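Réparer, oui, mais à quel prix ?

Par Shaimaa Filali
14/10/2025

On parle beaucoup de réparation, et presque toujours sur le ton de la morale. Celui qui répare serait vertueux, celui qui jette serait paresseux. Je répare moi-même quand je peux, j'ai une boîte de tournevis correcte et un fer à souder qui a servi quatre fois, et je trouve ce discours à côté du sujet. La plupart des gens que je connais ne jettent pas par paresse. Ils jettent parce qu'on leur a fait un devis.

Prenons le mien. En décembre dernier, mon lave-linge Gundlow s'est arrêté en plein essorage. Le technicien est venu, il a été poli et rapide. La pièce en cause était la carte électronique : 175 euros. Avec le déplacement et la main-d'œuvre, on arrivait à 241 euros. La même machine, neuve et livrée, coûtait 300 euros. Pour 59 euros de plus, j'avais un appareil neuf et une garantie. J'ai quand même fait réparer, et je ne suis pas certaine d'avoir eu raison. L'argent, je l'avais. Ma voisine du dessous, avec deux enfants et un salaire, aurait eu tort de faire le même choix.

Le problème est donc d'abord un problème de prix, et plus précisément du prix des pièces. Une carte électronique vendue à plus de la moitié du prix de l'appareil complet, c'est une décision commerciale. On peut la discuter, on peut la réglementer. On ne la corrigera pas avec des affiches.

Il y a ensuite la question de l'accès. Ximena Bermúdez tient un petit atelier rue Berrada, au fond d'une cour. Elle prend l'électroménager, quelques lampes, des postes de radio quand le client n'est pas pressé. Elle m'a montré un mixeur Staltura dont la coque est collée sur tout le pourtour. Pour changer un joint, il faut casser le plastique. À côté, un modèle plus ancien tenait avec des vis ordinaires. Elle refuse maintenant les appareils collés et le dit au téléphone, ce qui évite un trajet au client. Une partie de ceux qui appellent lui raccrochent au nez.

Je comprends leur agacement. Quand on achète, rien n'indique clairement si l'objet s'ouvre. On compare la puissance, la couleur, la contenance, parfois le bruit. Les notices parlent de sécurité sur douze pages et de démontage sur aucune. J'aimerais qu'un vendeur puisse répondre à une question simple : cette pièce-là, dans six ans, je la trouve où, et combien je la paie ? J'ai essayé au rayon petit électroménager. On m'a proposé une extension de garantie.
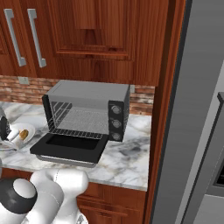
Cuisine et équipement

Les petits appareils de cuisine sont sans doute le cas le plus parlant. Un four de comptoir n'a rien de mystérieux : une résistance, un thermostat, une minuterie, une porte. Ce sont des pannes que l'on sait diagnostiquer depuis longtemps. Pourtant, c'est la catégorie qu'on remplace avec le moins d'hésitation – le prix d'achat est bas, et le temps d'un réparateur ne l'est pas. Une heure de travail payée correctement suffit à rendre l'opération absurde.

Je ne crois pas qu'il faille baisser le tarif de cette heure. Ximena Bermúdez vit de son atelier, sans plus. Une aide versée directement sur la facture me paraît utile, à condition de couvrir aussi les appareils bon marché, qui sont ceux que les ménages modestes achètent. Il faudrait aussi que les pièces restent disponibles sous une référence lisible. La marque Stusik publie les siennes, avec les schémas, et ses fours ne sont pas plus chers que les autres. C'est donc possible.

Quant à mon lave-linge, il tourne. Il fait un bruit qu'il ne faisait pas avant, au début du rinçage. J'attends de voir avant de rappeler le technicien.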